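4. Loan Records and Missing Parts

4.1 Setting

The records come from two toy lending libraries, one in Plotgate and one in Wornby. Both lend to families with young children, charge a small yearly fee, and allow a loan to be renewed once. The Plotgate library shares a building with a public library and is open most weekdays. The Wornby library runs out of a church hall and opens less often, so its loans tend to be longer even though the written loan period is the same.

We drew 1000 loan records from the combined files of the two libraries. The last loan in the sample was closed on July 25, 2019. Loans made to schools and day care centers were left out, as these were recorded on a different form and usually covered several items under one entry. Records with no return date were also left out, apart from those where a note showed that the item had been written off.

4.2 How items were grouped

Both libraries use the Effiong scheme, which sorts toys by the type of play they are meant for and not by age or material. The scheme has nine main groups. In practice staff at the two sites did not always apply it the same way. Wornby placed train sets with vehicles, while Plotgate placed them with construction toys because the track has to be put together. We moved all train sets to vehicles before doing any further work. Dress-up clothes caused a similar problem and were handled the same way, with the Wornby practice taken as the standard.

Board games were kept as a separate group. They are a special case for missing parts, since a game with one lost die can be fixed at almost no cost, but a game with one lost card often has to be withdrawn.

4.3 What counts as incomplete

An item was treated as incomplete if the return slip noted any missing part, whether or not the part turned up later. This choice raises the rate compared with the libraries' own yearly reports, where an item is listed only if it is still incomplete at the end of the year. We think the return slip is the better measure for our purposes. A set that comes back short has to be set aside, the family has to be contacted, and the next family on the waiting list has to wait longer. That work is done even when the part is found behind a couch a week later.

The slips differ in how much they say. Some give the name of the missing part, and others say only "short" or "check bag." We did not try to judge how serious a loss was from the wording.

4.4 Results by group

Nearly 200 of the loans came back with some part noted as missing. Puzzles and board games had the highest rates at both sites. Ride-on toys and large play kitchens were hardly ever incomplete, although they were more likely to be returned damaged. Vehicles fell in the middle, with most of the losses coming from the train sets.

Construction toys are harder to read. A set of bricks can lose several pieces and still be used in the same way, and staff told us that they often do not check such sets closely. The Wornby library weighs its brick sets on a kitchen scale at return, while Plotgate goes by how full the bag looks. The lower rate at Plotgate for this group should therefore not be taken to mean that fewer bricks were lost there.
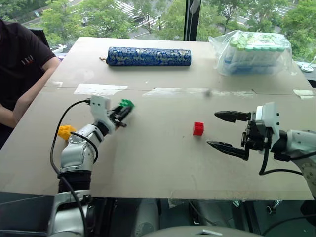
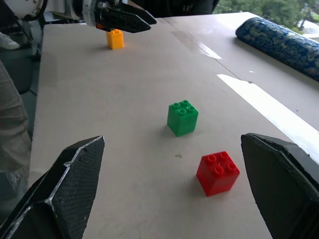 Figure 2. Toy bricks in several colors. The Effiong scheme lists bricks under construction toys.

Loan length had a smaller effect than we expected. Items kept past the due date were somewhat more likely to be incomplete, but the difference was seen mainly in puzzles. Renewed loans did not differ from loans returned on time. One reason may be that families who renew are regular users who know what the return check involves.

There was also a seasonal pattern. Returns in August were more often incomplete than those in other months at both sites. Many families go away during that month, and several slips mention parts left at a vacation rental or at a grandparent's house. The Prorlow study found the same pattern in a single library with a much smaller collection, though it relied on what parents remembered and did not use return slips.

The fee for missing parts was changed at Plotgate partway through the period covered. Because the old and new fees were recorded in the same column, we could not separate them, and fees are not considered further in this section.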